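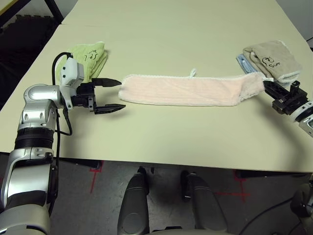
Yi-chun, thank you so much for writing all of that up, and please don't worry about the length (you know mine are worse). I've been chewing on your left arm stall over my coffee for two mornings now, and I think we had the very same thing here in Jistville back in April, and I'm sorry I never posted it to the list, as it might have saved you a week. My money is on the wrist camera cable and I don't think the gripper is at fault at all. Look at how it comes off the back of the camera, runs down beside the arm and then curls over the tabletop before it drops past the front edge. That slack is lovely when the arm is reaching in for the end of the pink towel with the fingers open, but once the wrist rolls to lift a corner, the loop has to go somewhere, and on our setup it went under the forearm and got pinched against the table edge.

What made it so hard to find was that the cable didn't fail outright. The picture from the left wrist froze for a moment and then came back, and Serra happily went on planning with the old picture. So the fingers closed on nothing, or on the wrong layer, and then the arm pushed down where it thought there was cloth and tripped the force limit. From the outside that looks exactly like a gripper that won't grip! Pak-hei changed our finger pads before we thought to look at the camera log, and I'm a little embarrassed to say I encouraged him.

On Sep 7 you asked which check we use, or rather Hoi-yan did:

> From: Yi-chun Shek
> Subject: left arm stalls on long towels
>
> Hi all. We have a fault on the towel folding station that I can't
> pin down. The left arm goes in for the near end of the towel,
> closes, comes up empty, and then presses into the table until the
> force limit stops it. It only does this on the long narrow ones.
> Out of 80 runs it happened 7 times. The right arm is fine.
>
> What bothers me more is that after the last stop, Bendik reached in
> to straighten the towel and the right arm was still moving. He
> wasn't hurt, only startled, but I have shut the station down until
> we understand it. Hoi-yan asks if anyone has a check for stale
> camera pictures that they would share. We are running Serra with
> the Hevis grippers, nothing special.

Now, the second half of your message is the part I'd put first, and I'm very glad Bendik is all right (give him my best). On our cell the force limit on one arm stopped that arm only. The other one carried on to the end of its move, because nothing had told it otherwise. You were quite right to shut down. Please don't start up again until a stop on either arm stops both, and until you've tried it yourselves with the big button as well, from each side of the table. We also made it a house rule that hands stay off the table until the drives are off, towel or no towel.

As for the stale picture check, ours is very plain. If either wrist camera goes three control steps without a new picture, both arms hold still and the run is thrown out. It lives in the Selari wrapper and I'll send it to Hoi-yan directly, with apologies for the comments, which are partly in French.

For the cable, we tied it along the forearm with two soft straps and left just enough free at the wrist for a full roll. Move the arm through its whole range by hand with the power off before you trust it. Ours needed a second try because I'd strapped it too tight and it tugged on the connector. We've done 30 runs on the long towels since we last moved the straps, with no frozen pictures in the log. I'd like to see a lot more before I call it cured.

Could you send me the left camera log for one of the bad runs? If the time stamps have a gap just before the fingers close, then we have the same trouble. If they don't, I'm wrong and we start over together, and I won't mind a bit.

Warmly,
Maxence Besnard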